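Water Use in the Wenville Dorm Laundry Rooms
Final report, Environmental Studies project
Fanni Kun, Sándor Csonka, Elango Pai
Supervisor: Katalin Magyar
21/02/2025

1. Background

Wenville has two student dorms, Hegyi House and Adine House. Both have a laundry room on the ground floor with the same model of washer, installed in the same year. The housing office pays one water bill for each building, so nobody knew how much of the water went to laundry. We wanted to find out, and to see if a simple notice on the wall would change how students use the machines.

We picked laundry over showers for a practical reason. Each laundry room has its own water meter, left over from when the machines were run by an outside company. The showers have none.

2. Method

We read both meters every morning before the rooms opened. Sándor did Hegyi and Fanni did Adine. Readings were written in a notebook and copied into a shared spreadsheet the same evening. The study ran for 8 weeks and started in November. We skipped the winter break, when most rooms were empty.

For the first four weeks we changed nothing. At the start of week five we put up a one-page notice in Hegyi only. It asked people to wait for a full load and to use the short cycle for clothes that were not very dirty. Adine got no notice, so we could compare the two.

We also handed out a paper survey to residents of both dorms and got 200 back. Elango typed up the answers. Viktória Gulyás from the housing office let us leave a return box at the front desk of each building.

3. Results

Before the notice, the weekly use in the two dorms was close. After the notice, Hegyi went down and Adine stayed near where it had been. In the last week of the study Hegyi used 1,603 gallons and Adine used 2,773.

The drop in Hegyi was not even. Week five was almost the same as week four, and most of the change came in weeks six and seven. We think it took people a few washes to notice the page, which was taped next to the dryers and not next to the washers.

In the survey, the most common reason for running a half-empty washer was needing one item, usually a work shirt or sports clothes. The second was not wanting to mix clothes with a roommate's. Very few people said they picked the cycle on purpose. Most said they used whatever setting the last person had left on the dial.

4. Problems

We missed two readings in Adine when the room was locked. For those days we split the next reading evenly. One washer in Hegyi was also out of order for part of week seven – this may have lowered the total, and we have no good way to correct for it.

The survey did not ask how often people go home on weekends, and it should have. Several residents wrote in the margin that they take their laundry home.

5. Next steps

We would like to swap the dorms and put the notice in Adine, this time above the washers. Ms. Magyar also suggested testing a sticker that marks the short cycle on the dial – cheap to print and easy to remove. Viktória has agreed to keep the meters connected through the end of the school year, and the spreadsheet will be passed on to the next group.

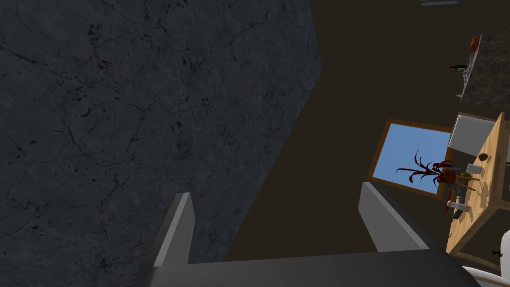

Before they start, the next group should ask the front desk for a key to the Adine laundry room, and they should write down any broken washer on the day it is reported.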